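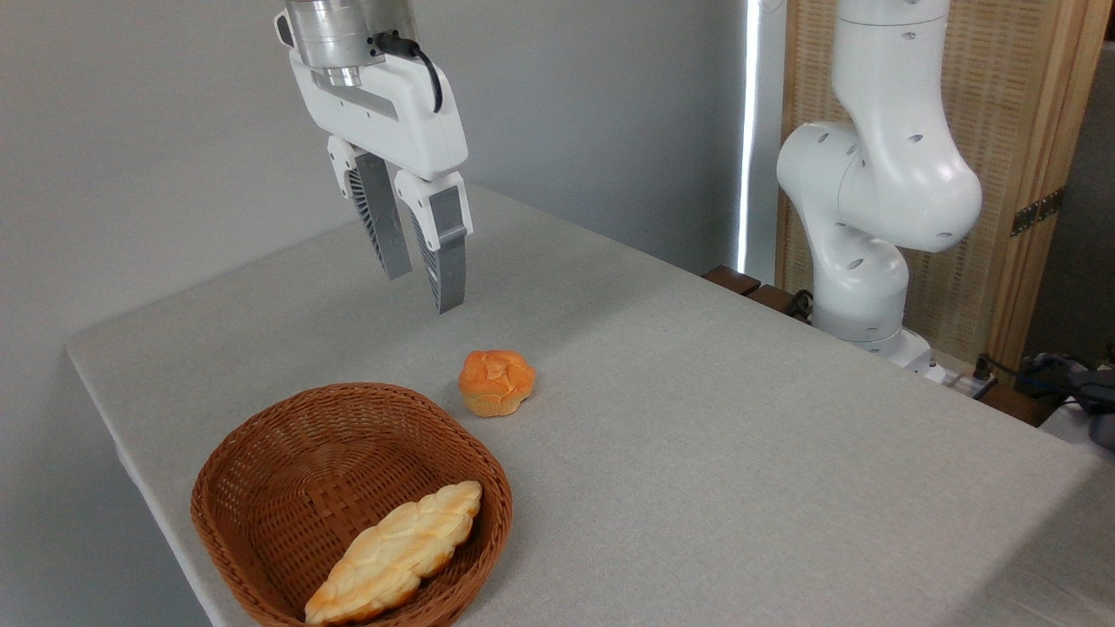

Garra branca por cima de uma mesa com pano cinzento-claro.

Lista Isgate – Alojamento e Férias
Imprimir | Enviar por e-mail | 5 comentários

De: Uwe Voß
Para: lista Isgate
Data: 28 Set 2023
Assunto: Re: Apartamentos em Hutham para a passagem do ano

Cara Theda, caros membros da lista,

Peço desculpa antecipada pelo meu português, que continuo a estudar com muita vontade e pouco tempo.

Theda Ostermann escreveu:
> Alguém já ficou nos apartamentos Stuvano, em Hutham? Estamos a pensar
> em cinco noites no fim de dezembro, dois adultos e a minha mãe, que
> não pode subir muitas escadas. No sítio deles fala-se de vista para o
> mar, mas não consigo perceber se é de todos os apartamentos. E o preço
> inclui a limpeza final ou paga-se à parte?
> Obrigada, Theda

Eu e a minha mulher ficámos lá no inverno passado, no apartamento 17. A vista para o mar existe somente do lado da frente. O nosso dava para o jardim, e isto estava escrito na confirmação, mas com letra muito pequena. Recomendo que a Theda peça por escrito o lado da frente antes de pagar o sinal.

Sobre as escadas: há elevador no edifício principal, porém no anexo não há. Da rua até à recepção são três degraus baixos com corrimão. A sua mãe deve pedir o rés-do-chão ou o edifício principal.

Pagámos 742 euros por cinco noites, com roupa de cama e toalhas. A limpeza final não estava incluída e foi cobrada na saída. O pequeno-almoço também se paga à parte, mas nós preferimos comprar pão na padaria Agyeman, que abre cedo e fica na mesma rua. A cozinha do apartamento tinha forno, máquina de café e panelas suficientes para nós dois. O aquecimento da sala era bom, o do quarto demorava bastante a aquecer.

O estacionamento é gratuito, mas no inverno a cancela fecha às dez da noite e é preciso pedir o código na recepção. Nós não o pedimos e tivemos de telefonar ao senhor Warrick Ngata, o gerente, que foi muito amável connosco.

Se a Theda quiser, envio-lhe em privado o regulamento que nos deram. Não sei se os preços deste ano são os mesmos.

Com os melhores cumprimentos,
Uwe Voß

Partilhar (17) | Responder à lista | Imprimir esta mensagem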